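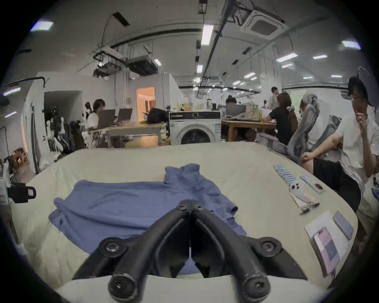
Folding a T-shirt fast, Simone Marinho's way. Any big flat surface works, a bed, a table, with a sheet over it so the knit doesn't slide. Dump the shirt down however it comes. Ours is bunched up at the collar with a sleeve off to the right — fine, find the collar first, then pull everything else out from there. Phones and papers over to the side of the table.

Step 1. Get it flat
Take both bottom corners and pull. Not hard, it's knit, it streches.
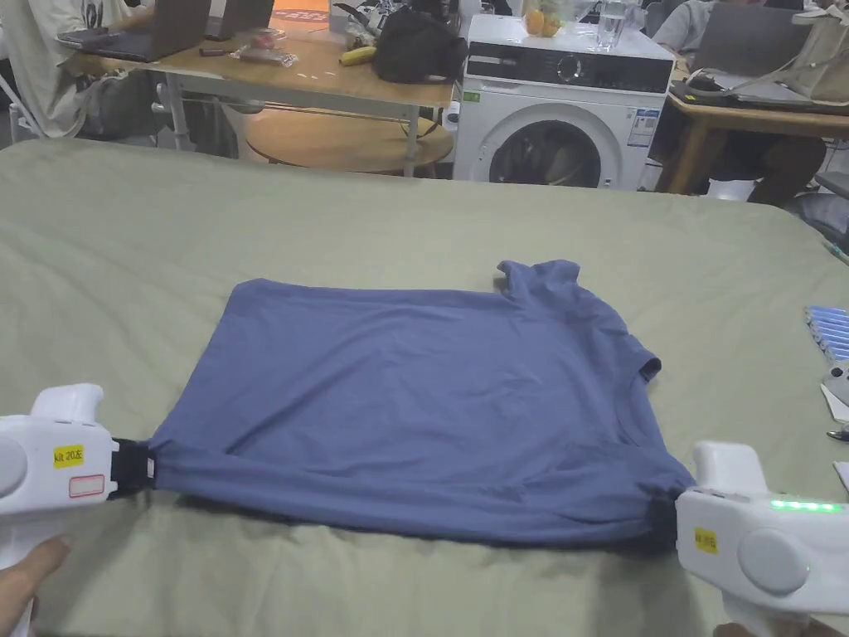
Both hem corners held, shirt laid out flat.

Step 2. Smooth
Palm from the middle out. Small wrinkles ok.

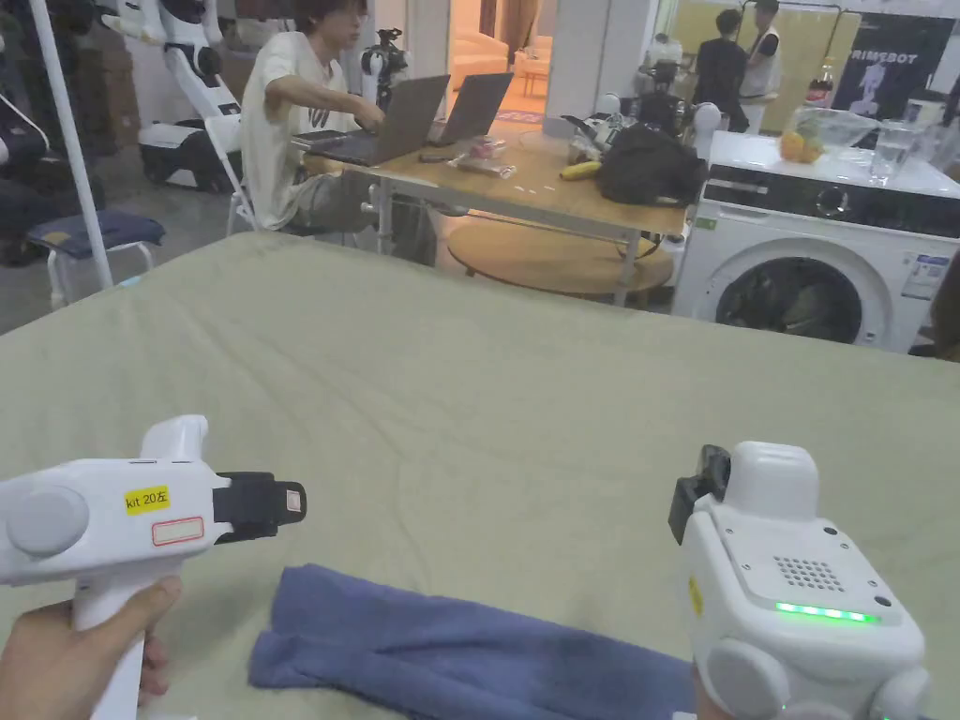 Towels go the same way, only easier. No sleeves. Corners together, then in half again. The slate-blue one on the green sheet is a loose rectangle, still crumpled, so give it a pat before you stack it. Dont chase perfect edges.

Step 3. Hem and sleeves
Turn the bottom hem under, then look at the sleeves. One will be sticking up. Untwist it, lay it across the body.
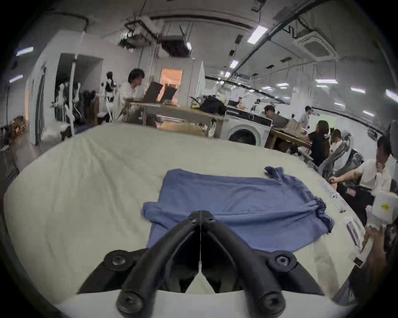 Step 4. Thirds
Side in, other side over, then up from the bottom. Next shirt.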